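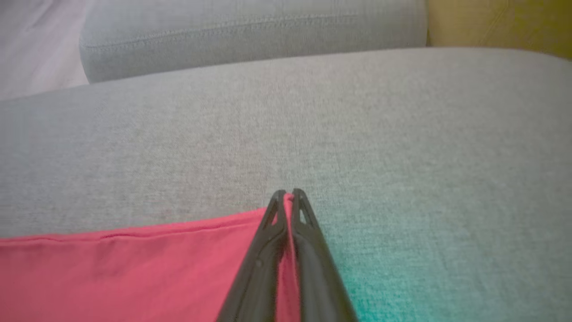

September, 4:30 pm. Folding notes, sofa, red-and-white kit

The Petitz sheet says to fold on a soft seat "for comfort." I have my doubts. Gray cushion, rounded front edge, some give in the middle: you press a crease in and the cushion presses back. I'd take a table any day. But Lastdale wants the sofa compared with the table, so sofa it is.

Started with the sleeve-in method. It's supposed to take 30 seconds a piece. Mine took longer, and I wasn't dawdling. I suspect whoever wrote 30 was folding a pillowcase.

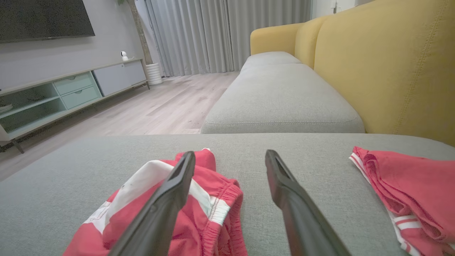
*Red-and-white pieces on the gray seat, one bunched with its elastic waistband showing, one folded into layers.*

Elastic is where the sheet goes quiet. A gathered waistband won't lie flat, so "fold in half along the center line" means very little: which line? The Utby method starts from the waistband and at least admits it exists. Not sold on that one either. Try both again, same garment, before anybody writes up a winner.

The claim that a neat bundle saves 2 whole shelves in a closet came from Nugroho's handout, with no closet size given. Ignoring it until there is one.
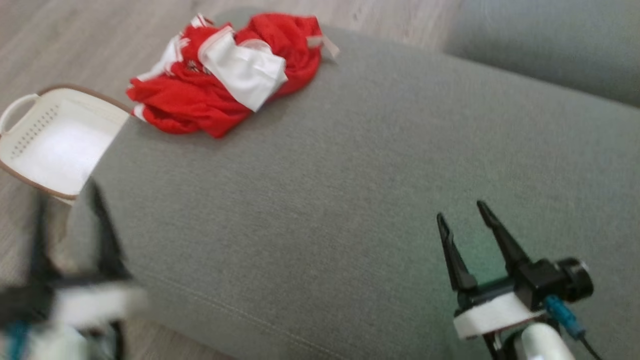 The other thing to settle is what counts as a finished fold. I'd say it has to survive being picked up and put in a basket. Looking tidy on the cushion is easy, and by that standard everything passes.

To do:

- same pieces on the table, same order
- shirts and shorts timed separately
- ask Petitz where the 30 comes from
- drop "comfort" from our copy of the sheet unless someone can say what it measures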